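About Sturero

Sturero is a small research outfit that tests claims about robot manipulation. We started because we kept reading papers in which a two-armed robot did something delicate with cards or packaging, and the success rate in the table never matched what we got when we tried the same method on our own bench. Sometimes we had made a mistake. Often the method only worked if everything was set down in the same place every time.

So our work is mostly checking. We take a published way of training a pair of arms, rebuild it as plainly as we can, and run it until we trust the number. We sell no robots, and we don't advise on buying them.

What we are working on

Our current project is called Seltano. The question is narrow: can one policy, trained only on demonstrations, handle flat and floppy items with two arms and get them into the right bin? Cards, sleeves and thin packages are dull objects, but they are hard on this kind of method. They slide, they stick to the surface, and a small error in finger height is enough to miss the edge.

The bench is simple on purpose. Two arms share one rail, the work surface is a wooden board, and the 3 bins are black, yellow and green.

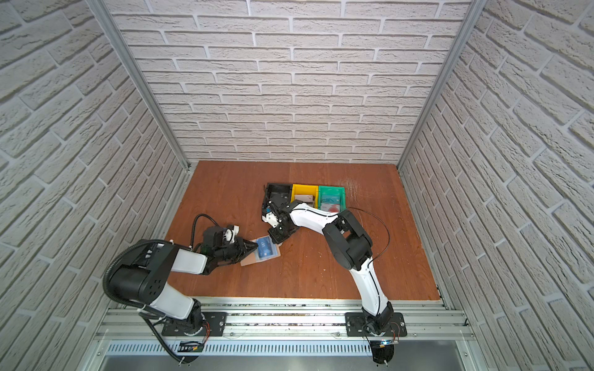 Two arms and three sorting bins on the Seltano bench.

We trained on 259 demonstrations. People in the field will call that a small set, and we agree, but it is the size a modest lab can collect without hiring anyone, and several of the methods we test are sold on the promise that such a set is enough. We wanted to see if the promise holds when the items are moved a little from where the demonstrations had them.

So far, partly. Picking up a stiff card is fine. Anything in a clear sleeve is much worse, and we are not convinced by the usual explanation, which blames the cameras for losing the edge of transparent plastic. When we swapped clear sleeves for opaque ones the failures dropped, but they didn't go away. Our guess is that timing between the arms matters more. One arm should hold while the other pulls, and the policy tends to learn the two motions well and the pause between them badly.

How we count

A trial counts as a success only if the item ends up in the right bin with no human touching anything. A drop followed by a second grab is logged as a retry and reported in its own column. We think a lot of the good numbers in this area come from folding retries into successes without saying so.
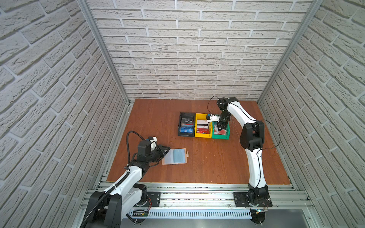 We also keep the trials we would like to forget. If an arm stalls or a cable snags, the trial stays in the log and is marked as a fault. Readers can take the faults out if they want to. We would sooner have that argument in the open than settle it for them in a footnote.

Each method gets 3 separate training runs from scratch, and we publish the worst one next to the best. The gap between them is often bigger than the gap between two competing methods, which should worry more people than it does.

Who we work with

There are 8 of us, most of us part time. Etix, a workshop down the hall, makes our mounting parts and lends us bench space in July when our own room gets too warm. The demonstration data is shared with Rojanasak, a second lab that runs the same tests on its own hardware. When their numbers disagree with ours, neither lab publishes until we know why, and this has held up two reports already.

Not all our readers like the approach.

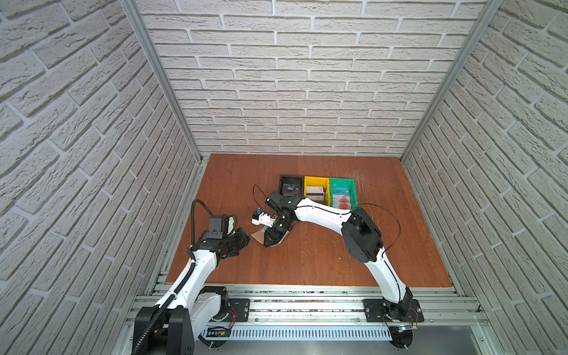

One of them wrote to us that a bench this tidy proves very little, that a real packing table has glare, torn labels and somebody's coffee on it, and that a method failing here might still be useful there with a person standing by. We accept the first half. A clean bench is the easy case, and passing on it says little about a shop floor. The second half we doubt, having yet to test a method that got better when conditions got worse, but we have added a run with mixed lighting to the Seltano plan and will report it whichever way it goes.

Getting in touch

If you have a result you would like checked, send us the code, the training settings and the full trial log. Please don't send only a highlight video. We answer everyone, usually slowly, and we tell authors what we found before we post it.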